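折腾了一个多月的夹爪，随手记一点

入冬以后就没怎么更新了，翻了翻后台，上一篇还是讲怎么给工作台走线的，留言里有几位朋友问我后来夹爪到底选了哪家，我一直拖着没回，实在不好意思。今天是12月14日，外面冷得不想出门，泡了一壶茶，干脆坐下来慢慢写。

先交代一下背景。我手上这套双臂用了快一年，原配的夹爪是通用款，抓方块抓瓶子都没问题，可我偏偏喜欢让它摆弄一些扁扁的小东西：盒子、盖子、托盘之类。扁的东西最磨人，贴在桌面上没有多少高度，手指下去早一点碰桌子，晚一点又滑开。所以秋天的时候我一咬牙，买了Trernon和Raremex两家的手指套件，一套488……不对，刚去翻了订单，Trernon那套是497，Raremex那套是388，都不含运费。贵是贵了点，但比起我在这件事上花掉的晚上，也就不心疼了。
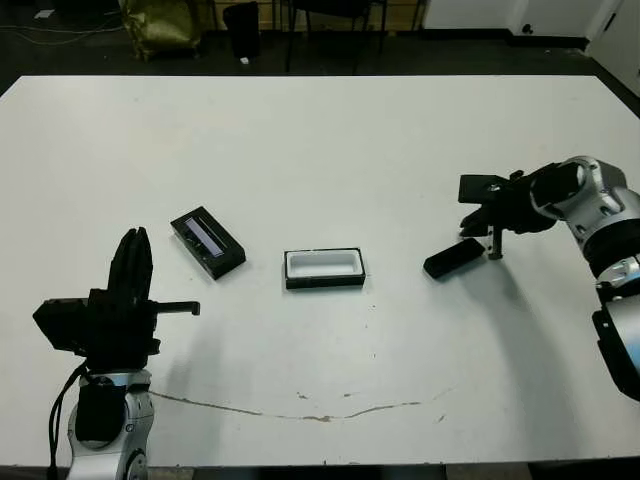

两家的手指我来来回回换着试，同一套动作跑完一家再换另一家，螺丝拧得虎口都酸了。Trernon的指尖偏硬，边缘利落，插到盒子边沿底下很干脆；Raremex的软一些，闭合的时候有一点让的余地，夹薄边比较放心。试的东西一直是那几样黑色的小盒件，桌面又是白的，右边夹爪底下那片斜放着的小盖子，轮廓清清楚楚，按说对视觉是最友好的搭配了。麻烦出在影子上，夹爪一压低，灰灰的影子跟着罩过来，我那个简陋的分割程序就开始犹豫，把盖子的边往外多算一圈。后来我把灯挪高了些，又在程序里把阈值调紧，才算消停下来。

说到视觉，顺便讲讲相机。以前我只信头顶那一路，觉得看得全就够了，手腕上的相机装了也懒得用，嫌它画面里一大半都是夹爪自己。这次比较手指，逼着我把腕部那一路认真接了进来，一接才知道以前错过了多少。头顶看下去，两根手指跟目标之间的高低差很难判断，差一点点看着都像对准了；换到手腕上看，偏左偏右一目了然。当然它也有它的毛病，离得太近的时候物体下半截会被夹爪本体挡住，只能靠前几帧的位置去推。

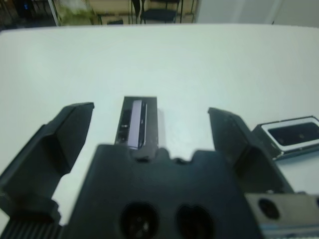
腕部相机看出去，手指张开，前面立着那件窄长的黑色东西。

立着的比躺着的好抓，这一点大概做过的人都有体会。两根手指从两侧一合就行，不用去抠桌面。难的是合得太快容易把东西碰倒，我现在的做法是分两段：先快速靠近，最后那一小段放慢，等电流有了变化再停。Raremex的软指在这里占便宜，停得晚一点也不至于把东西挤歪。Trernon的硬指就得把参数抠得细一些，我前前后后存了好多份配置，文件名乱得自己都认不出来，哪天真该整理一下。

反光也是个问题。盒子里那种亮亮的内面，换个角度颜色就不一样，深度相机碰上它更是一塌糊涂，点云里会凭空多出一个坑。我试过贴一层哑光胶带，效果是好，可是贴完总觉得像在作弊，又撕掉了。后来想通了，只认外圈的黑边，里面一律不管，反倒稳当得多。

再说控制器。原来的那块板子更新慢，双臂一起动的时候总有一边慢半拍，看着就像两个人抬桌子没喊口号。十月底我换了Trujillo的控制板，循环频率设在400赫兹，两边的步调总算齐了。装的时候走了点弯路，它的接口定义跟说明书上印的顺序是反的，我对着线序发了一晚上呆，最后在Mudolville论坛的一个老帖子里找到答案，帖子底下一长串人都在道谢，我也跟着留了一句。想换这块板子的朋友，通电前先拿万用表量一遍，别学我。

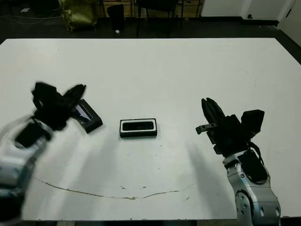
双臂配合起来以后，动作就可以设计得复杂一些了。我现在的习惯是让一只手先去动手，另一只手收在旁边等着，指头合拢，离桌面高一点，免得两边抢地方。等先动的那只把东西提稳了，再叫另一只过来。听着笨，但比起让两只手同时冲上去，省心太多。唯一不满意的是快速移动的时候相机拍得糊，拿糊掉的画面去定位，误差大得没法看，所以我在每段动作末尾加了188毫秒的停顿，等画面清楚了再取图。这个数没什么讲究，一点一点试出来的，再短就偶尔出错，再长我又嫌慢。

那么到底选哪家呢？写到这里我自己也还有点摇摆。眼下是左手装Trernon，右手装Raremex，硬的负责插边、挑起，软的负责夹持和扶稳，一左一右倒也相安无事。备件要备两份是麻烦些，标定也得分开做，不过既然都买了，闲着哪一套都可惜。如果只打算买一套，又跟我一样主要抓扁东西，我会劝你先从软的那套试起，桌面也少挨几下。

一月份我想把指尖的触觉片装上去，零件已经在路上了，到时候再来写。上次问走线扎带型号的那位朋友，我没忘，找到包装袋就回你。茶也凉了，先写到这儿吧。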